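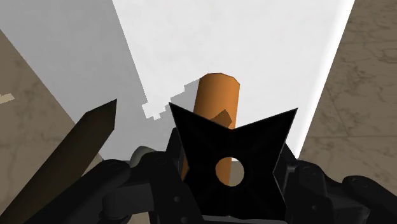

Pourquoi les étoiles scintillent-elles ?
Leur lumière traverse l'air de la Terre, et cet air bouge tout le temps : il fait trembler le petit rayon juste avant qu'il arrive dans ton œil.

Imagine une pièce au fond d'une piscine. L'eau remue, et la pièce a l'air de danser ! Avec l'air, c'est pareil. Il y a des couches chaudes, des couches froides, et chacune dévie un tout petit peu la lumière.

Et les planètes ?
Elles brillent d'une lumière bien plus calme. Vues d'ici, les étoiles sont de minuscules points, alors que les planètes sont de tout petits disques - trop petits pour tes yeux, mais assez larges pour que les tremblements se mélangent et s'effacent. Super pratique pour reconnaître Jupiter !

Combien d'étoiles peut-on voir ?
Par une belle nuit d'août, loin des lampadaires, environ 2000 sans jumelles. En ville, beaucoup, beaucoup moins.

À toi de jouer !
Éteins les lumières et attends un bon quart d'heure dehors, le temps que tes yeux s'habituent. Choisis 2 étoiles : une tout près de l'horizon, une bien haut au-dessus de ta tête. Laquelle scintille le plus ? Dessine-les dans ton carnet, avec leurs couleurs !

Texte : Halima Igwe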